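Basket centrifuge
Print this article | E-mail this article

A basket centrifuge is a machine that separates solids from liquids by spinning them very fast inside a drum full of small holes. If you have ever watched a washing machine wring out a load of towels, you already have the general idea, and the industrial kind is really a sturdier cousin of the same thing. The drum, which the trade has always called a basket, holds the solids back against a cloth or screen, while the liquid is flung outward through the holes and runs away down a drain.

Machines of this sort are found in sugar houses, dye works, salt plants and a good many places that make medicines. They are well liked because they are simple to understand and forgiving of a crew that is still learning – a quality the old hands tend to value more than speed.

History

The early baskets were hung from an overhead beam and driven by a belt, and they had a habit of wandering about when the load sat unevenly. At the Tirwood works, the engineer Meirion Gape spent several winters trying to tame this wobble, and his notebooks (which are a pleasure to read, if you can manage the handwriting) record 111 trial runs with different springs and weights. The design he settled on was sold under the name Brandcombe, and it stayed in the catalog for 30 years with hardly a change to the basket itself.

Westico later took over the Tirwood line and replaced the belt with a motor mounted on the side. Its first large order was for the sugar trade, and those machines were known on the shop floor simply as "the James," after the dock where they were loaded.

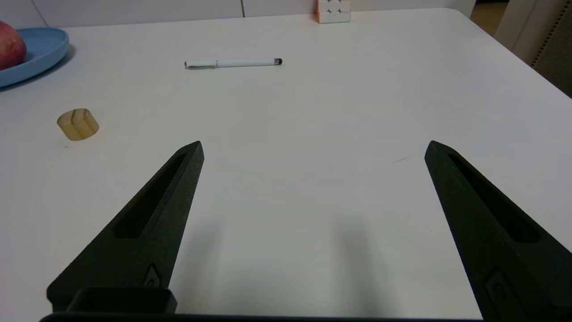

Slotted black gripper fingers above a white surface.

How it works

A working cycle begins with the basket turning slowly while the wet material, or slurry, is fed in. Going gently at this stage lets the solids spread into an even layer, known as the cake. Once the cake has formed, the speed is brought up and most of the liquid leaves. Many products are then rinsed with clean water or solvent and spun again, and finally the machine is slowed so the cake can be scraped or lifted out.

The larger Brandcombe model ran at 1,642 turns a minute at full speed. Smaller baskets can spin faster, as the pull on the wall depends on the width of the drum as well as how quickly it turns.

Care and safety

An uneven cake is the usual cause of trouble, and a good operator will hear it before any gauge shows it. Modern machines have a lid lock that stays shut until the basket has come to a full stop. Filter cloths wear out and should be looked over between batches – a small tear can let a surprising amount of product slip away.

Comments (3)

dell_r: Lovely to see the Brandcombe get a mention. My father ran one for years and could tell you the load by the hum.

Pat in Ohio: Is the basket on the side-motor version the same width as the old belt one? I have a spare cloth and would hate to throw it out.

millhand99: Pat, measure across the lip before you do anything. Ours was a bit narrower.

We use cookies to remember your reading preferences. By continuing to browse you agree to their use. Accept | Settings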